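Kumcombe Guest House - kitchen and dining walk-round
Checklist with comments, 2019-05-16
Walked by: Rok Krasniqi
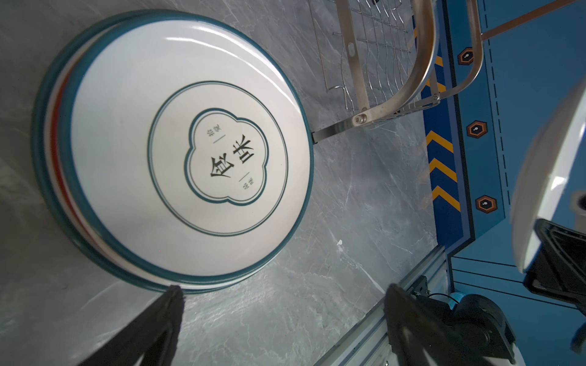

Started at the back door and worked forward, same order as last time. OK means OK. FIX means before the next booking. WATCH means leave it, look again in August.

1. Back door and step
Door closes by itself - OK
Bolt - OK, stiff
Step edge strip - FIX. Lifting on the left side, caught my shoe on it. Two screws missing.
Mat - OK

2. Fire
Extinguisher by the range, gauge in green - OK
Blanket on hook - OK. Was behind the aprons again, moved the aprons to the other hook.
Smoke alarm, hallway - OK, tested
Heat alarm, kitchen - FIX. Chirps. New battery did not help so it's probably the unit.
Exit sign over dining room door - OK
Escape route through dining room - FIX. High chairs stacked in front of the second door. Moved them, but they need a proper place to live or they'll be back by the weekend.

3. Gas and range
Shutoff valve reachable - OK
Burners light, all 4 - OK. Back left slow.
Hood filters - FIX. Greasy, dripping at the corner. Should be on the monthly sheet, last initials on there are mine.
Hose behind range - WATCH. No cracks. Could not read the date stamp, need a mirror.

4. Electric
Breaker panel labels - FIX. Still says "laundry" for what is now the walk-in. Relabel.
Outlets near sink trip on test - OK
Toaster cord - FIX. Nicked near the plug. Taken out of use, put it in the office with a note on it. Please don't bring it back.
Extension cord under the sideboard - FIX. The coffee urn should not be on an extension. Swap it with the lamp, there's a wall outlet right there.

5. Cold storage
Walk-in door opens from inside - OK
Walk-in temp log filled in - FIX. Gaps. If you forgot, leave it blank, do not fill it in afterwards from memory.
Junau upright fridge, seal - WATCH. Bottom corner doesn't grip, closes if you push.
Raw meat on lowest shelf - OK
Labels and dates on tubs - mostly OK. One tub of something brown with no label, thrown out.

6. Shelves and crockery
Wall shelves fixed tight - OK
Heavy pans below shoulder height - OK
Plates, chips and cracks - FIX. Went through the lot. Chipped ones go in the bin, not to the back of the shelf.
Stack height - WATCH. Keep them low enough to lift in one go without leaning over.
Glass rack - OK
Step stool - OK, rubber feet all there. Rated for 1,000 newtons acording to the label, whatever that is in pounds.

7. Chemicals
Locked cupboard - OK, key on the hook
Prekora descaler in original bottle - OK
Spray bottles labeled - FIX. One blank. Emptied it.
Gloves and goggles - gloves OK, goggles scratched, order new

8. Floors and dining room
Kitchen floor drain clear - OK
Tile by dishwasher - FIX. Rocks when you step on it. I taped it, tape is not a repair.
Dining chairs, legs and joints - OK except the one at the window table, put aside
Sæther sideboard fixed to wall - OK. Bracket still good.
Clear width past sideboard 970 mm - OK
Candle holders - OK, keep away from curtains

9. First aid
Box sealed - opened, not restocked. FIX. Short on blue band-aids and burn gel.
Accident book - OK, in drawer. Pen missing agian.

Heat alarm and back step come first. The rest of the FIX items as parts turn up, initial next to each one when it's done. Sheet goes back on the clipboard inside the pantry door.

R.K.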